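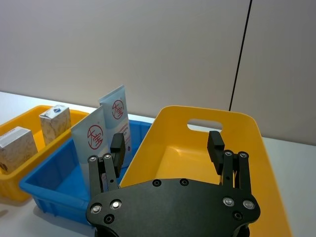
Slide 4. Parish registers, Nulstead

Start with the size of the job. The index had 3,512 baptisms when Efa Bevan took it over. It now has 3,576. Most of the new ones came from loose sheets at the back of the second book.

Spelling: Vrabec turns up 13 ways. Show two, then move on.

Explain why we keep the clerk's spelling in one column and ours in another. Mention that Llinos Lewis checks every page against the film copy.

Slide 5. Gaps

Two winters are missing. Don't guess at a fire. Over 95 families are affected. Ask if anyone has a family Bible from those years.

Pause for questions, then break until 3:15.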